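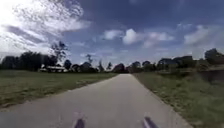
HOVTON, July

Home | News | Markets | Transport | Archive | Contact

Filed under: Food supply and haulage

Livestock hauliers and port authority agree interim terms on inspection charges

The Hovton Livestock Hauliers' Association and the Trollasstead Port Authority have signed interim terms on the veterinary inspection charge, ending a suspension of cattle and sheep movements through the Trollasstead terminal that had lasted nine days. Loading resumed at 05:00 on the morning after signature.

The dispute concerned the basis on which the charge is calculated. Until this spring the authority billed each vehicle once per crossing, regardless of the number of animals carried. Under the revised tariff the charge was applied per compartment, so that a three-deck trailer with divided decks could attract several charges for a single inspection. The association argued that the inspection itself had not changed and that the new method penalised hauliers who divided their loads in line with welfare guidance. The authority's position was that divided loads take longer to inspect and that the old tariff no longer covered the cost of the veterinary shift.

The interim terms restore the charge per vehicle, with a surcharge for any inspection lasting longer than 43 minutes. The clock starts when the ramp is lowered and stops when the inspecting officer signs the movement document. Time lost to a missing officer, a fault in the authority's equipment or a closed berth does not count. Both parties will keep their own record of start and finish times, and where the two differ by more than 5 minutes the shorter figure applies until the matter has been reviewed.

Ville Partanen, who led the talks for the association, told members in a circular that the surcharge was "a workable measure for the time being" and that the compartment method had been withdrawn in full. The circular advises drivers to write the ramp time on the movement document and to ask the officer to initial it. Drivers should not leave the inspection bay with this box blank.

For the authority, Anika Mbeki confirmed that invoices issued under the compartment method would be recalculated. Hauliers need not apply. Credits will be set against the next invoice, or paid out where an account has since been closed. The recalculation covers 196 invoices, the earliest from April. Amounts already under formal dispute will be handled separately and may take longer.

Supply during the suspension

Wholesale buyers in Hovton drew mainly on chilled stock. The Karagiannis abattoir moved to a single shift and bought locally where it could, though local animals of the right grade were limited at this point in the season. Prices for hindquarter beef rose early in the stoppage and had begun to level before it ended. Lamb was less affected, as most of it reaches the town as carcass meat by a different route and falls outside the inspection charge.

Theano Galanis, who buys for the abattoir, said normal shifts would return once two full consignments had been received and rested. She did not expect any shortage at the retail counter but warned butchers that orders for specific cuts might be part-filled until the backlog cleared.

Animals already in the lairage at Trollasstead when the suspension began were fed and watered there under the existing contract with Citonard. The contract does not say who pays for stays over 24 hours when the cause is a trade dispute — a gap that both sides have acknowledged. The interim terms split the cost equally on this occasion, without setting a precedent.

Matters still open

The terms run until the end of October. A joint working group will meet before then to settle a permanent tariff. Hafþór Zoëga has been asked to chair it, and Tài Đàm will prepare the cost figures from the authority's shift records. The group's remit includes:

The hourly cost of a veterinary shift, by day and by night.
Whether empty vehicles presented for wash-out checks should be charged at all.
Liability for lairage costs during any later stoppage.
Notice periods. The association wants two months for any change to the tariff; the authority has offered one.

The association has agreed not to suspend movements again while the interim terms are in force, provided that the tariff is not altered. The authority has agreed in return not to refuse entry to any haulier over unpaid compartment charges. Either party may withdraw on 14 days' written notice.

Hauliers with bookings that were cancelled during the stoppage keep their place in the queue but must confirm by telephone before noon on the day before sailing. Online confirmation is not available for these bookings — the system treats them as expired. Movement documents issued before the suspension should be checked for their expiry date, and reissued by the veterinary office at origin if they have lapsed. The port office cannot extend them.

Tags: livestock, port charges, haulage, meat prices

Previous item | Next item | Back to newsletter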